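Association Mémoire de Foncombe
Compte rendu de la réunion du 2 novembre 2023

Présents : 11 membres. Excusés : 2.
Présidence de séance : Mme Vostetti. Secrétaire : Lleucu Gough.

1. Approbation du compte rendu précédent
Le compte rendu de septembre est approuvé, avec une correction demandée par M. Kollár : le soldat cité à la page deux appartenait au 308e régiment d'infanterie et non au 278e. La secrétaire s'excuse de cette confusion entre les deux numéros.

2. Plaque du monument aux morts
Mme Vostetti rappelle que trois noms gravés en 1921 sont devenus presque illisibles. L'entreprise Grovico a envoyé un devis pour le nettoyage de la pierre et la reprise des lettres. Plusieurs membres trouvent que le devis n'est pas assez détaillé, en particulier pour la dorure. Il est décidé de demander une version plus précise avant de voter. M. Kollár souhaite que l'on garde l'orthographe d'origine des noms, même là où elle diffère de l'état civil. Cette proposition est acceptée, une voix contre.

3. Recherche sur les citations et décorations
Lleucu Gough présente l'avancement du travail. Pour quatre soldats de la commune, la Croix de guerre est mentionnée par la famille, mais le texte de la citation n'a pas encore été trouvé. Les journaux des marches du 308e ont été lus jusqu'à l'été 1916. Il reste à consulter les fiches matricules aux archives départementales. Deux membres s'y rendront ensemble avant la fin du mois.

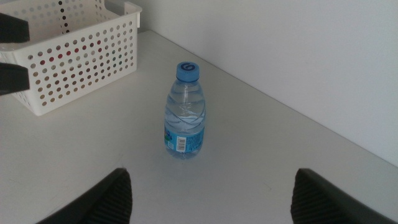
Petite bouteille d'eau à bouchon bleu, sur une table blanche.

4. Exposition dans la salle de la mairie
La mairie confirme le prêt de la salle et de deux vitrines fermant à clé. Les familles qui prêtent des lettres ou des médailles recevront un reçu signé, avec une description de chaque objet. M. Kollár demande si les lettres originales peuvent rester exposées à la lumière pendant toute la durée. Après discussion, on préfère montrer des copies et garder les originaux dans une boîte. Les panneaux seront relus par deux personnes différentes.

5. Questions diverses
Une lectrice nous a écrit au sujet de son grand-oncle, brancardier, dont le nom ne figure pas sur le monument. La secrétaire lui répondra et lui demandera une copie de l'acte de décès.
La cotisation reste inchangée.

La séance est levée à 20 h 15. La date de la prochaine réunion sera communiquée par courrier.

La secrétaire, Lleucu Gough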